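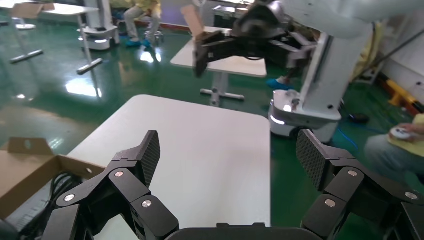 Wrist cam, left gripper, fingers wide open over the table.

Category: Automation > Faults & Safety
2 min read

rowbotham_r
Had a beauty of a fault in April. Left gripper quit closing at cycle 836 — fingers stayed spread, no alarm, and the arm carried on to the box as if it had hold of something! Log says "grip OK" every time. Has anyone seen this on a Grumero controller?

loubna_b
Oh I love these ones. Bet it's the current threshold. If yours is set too low, finger friction alone reads as a grip. Mine was at 93 and did exactly that.

Tuominen
Disagree, sorry. Friction needs the fingers to move, and his didn't. I'd be looking at a stale status bit. Add a 300 ms timeout and make it fault if position hasn't changed.

loubna_b
Fair point on the movement. Still wouldn't trust current by itself, but yeah, check the bit first.

irby_ute
More worried about the arm travelling on a false OK, mate. Who had the stop?

rowbotham_r
I did, and hit it before the box. No harm done, but I've halved the speed and we're staying back behind the tape until it's sorted. Tuominen, you bloody legend — the bit only refreshes on a completed move. Timeout's going in tonight!

Tuominen
Ripper. Post the log after a long run. I'm not calling it fixed yet.

Contact the moderators | © Trultovel Forums | Back to top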